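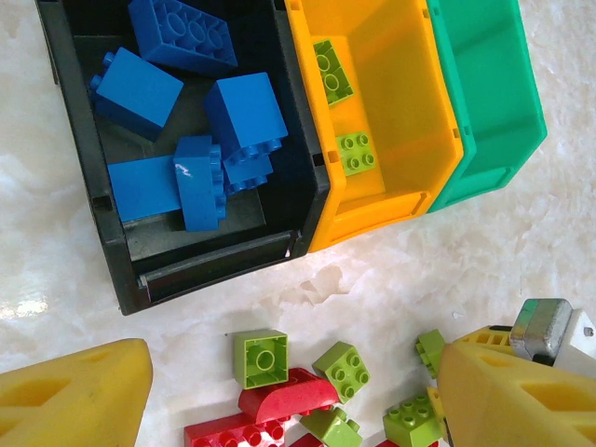
Week 5 – Reading a drill core log

Hi all. I promised fewer slides this week, so these notes cover what I'd normally put on the screen. Have the Valska logs open while you read, and a ruler if you own one.

Start with the collar table. It tells you where the hole begins, which way it points and how steeply it dips. I once spent a whole December plotting Valska holes with the dip sign flipped, so they all shot up into the sky (my supervisor at the time, Torbjørn Nordin, still brings it up!). Check the sign first, please.

Next come the assay intervals. A log might report 2 m of very rich zinc inside 19 m of fairly dull rock, and both numbers can be true at once. When you average grades, weight each one by its interval length. Don't just add up the column and divide – I take marks off for that every single year.

Then think about true width. If the hole cuts the vein at a low angle, the downhole length will look much fatter than the vein is. We'll do the trigonometry in class with Emília Šťastný's cross sections from Clellport, which are lovely and very clear.

For Thu 28 May:
Read the Nikolovski chapter on cutoff grades, skipping the bit on kriging.
Work out the weighted average for Valska hole 5, showing your steps.
Write a paragraph on why a company might quote its best interval in the headline.

Matúš Ondrejka is running the core shed session again, so bring closed shoes and your hand lens. Questions about the spreadsheet go to him, questions about the rocks come to me.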